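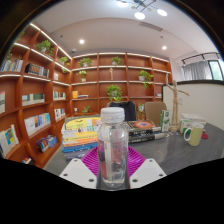
Old Tablet as a Kitchen Display: Keeping It Stable on Stock Firmware

17 shares | 8 comments

A retired tablet makes a usable recipe screen or workshop manual reader without flashing anything. The steps below were written for the Bustero 8, with 960 MB of memory available to apps, but the menus are close to the same on most Android tablets of that age.

Back up first. Copy photos and documents to a computer over USB, then open a few of the copied files to check them. Remove the screen lock and sign out of every account before the reset, or the tablet may ask for an old password at setup.

Factory reset. Go to Settings, Backup & reset, Factory data reset. Charge to at least half before starting. The first boot afterward is slow, and the logo can stay on screen for several minutes. Leave it alone.

Disable what you can't uninstall. Under Settings, Apps, All, open each preinstalled app you don't need and tap Uninstall updates, then Disable. Leave anything with "system", "provider" or "services" in the name. On the Bustero this stopped the music store and both news readers from loading at startup.

Turn off automatic app updates. An old processor spends most of its time on these. Update the browser and the PDF reader by hand.

Store manuals locally. Save recipes and manuals as PDF on the memory card, in one folder per subject. Large scans scroll badly, so split anything long into chapters. Prollau opens split files in order if the names start with a number.

Set the screen. Sleep timeout goes to the longest value, brightness to manual. If Developer options are available, "Stay awake" keeps the screen on while charging – use it only if you switch the charger off at night.

Watch the battery. A tablet left on the charger all day runs warm, and an old cell can swell. Put the charger on a mechanical timer, 3 hours a day. If the back cover lifts or the screen shows a pale patch, stop using the tablet and take it to a battery recycling point.

Mounting. Keep it away from the stove and above splash height. A plate stand works on a counter. In the workshop, use a shelf bracket with a lip and run the cable down the back.

Clean with a barely damp microfiber cloth, screen off. No window cleaner.

Gun-woo Seol
Updated Sat 5 April

8 comments | Share | 17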